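Despina Petkov missed the 8 o'clock ferry by the length of a dock. Saw the rope come off. Waved anyway.

So. An hour, then. Or more – the board just said DUNUDARI, DELAYED, in the same orange letters it had used when she was nine.

She sat on her suitcase and got out the phone. Nothing from Selma, no message.
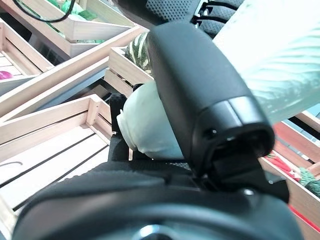
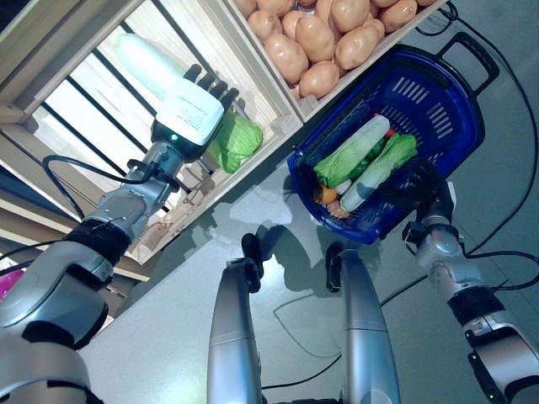
*Second one: lettuce on the shelf, the long white vegetable behind.*

Typical Selma. No hello, no are you coming. Despina typed *missed it*, deleted it, typed *on my way*. Sent that. It was sort of true.

The letter was in her coat. She didn't need to read it again but she did. Their mother's house, 461 Cidon Road, to be sold in September unless both daughters signed to keep it. Both. Underlined by someone at the lawyers office, twice, hard enough to dent the paper.

They hadn't talked in almost 8 years. Selma Kelmendi – married name, Despina still had to think before she wrote it on an envelope – sent a card at New Year. A stamp. A name. Never a word besides.

The fight had been over money. Stupid money. 500 dollars their mother lent one of them and told the other about. Which one? By now Despina had told it so many ways she wasn't sure who had borrowed and who had sulked.

A man came out of the ticket hut with a thermos.

"Engine," he said.

"Bad?"

"It's an engine." He went back in.

Gulls. Wind off the water, diesel in it. She pulled her sleeves down over her hands and thought about the kitchen. The drawer that stuck. The yellow radio. Their mother shouting from the yard that if anyone wanted supper they could come and carry something, and both of them lying flat on the upstairs floor, not breathing, Selma's hand clamped over her mouth. Selma smelled of pencils. They had stayed down there till dark once, over a basket of beans.

Her phone buzzed.

*you missed it didnt you*

She laughed out loud, by herself, on a suitcase.

*yes*, she wrote.

Dots. Then nothing. Then dots. She held the phone in both hands like it might tip over.

*stay there. I have the Rullents boat till noon*

*since when can you drive a boat*

*tuesday*

Despina stood up. Sat down agian. Fixed her hair, which was pointless in that wind, then took the letter out and folded it smaller, and smaller, till it fit inside her glove.

Out past the breakwater there was a speck, going a bit sideways. Coming in much too fast.

She picked up the suitcase and ran down to catch the rope.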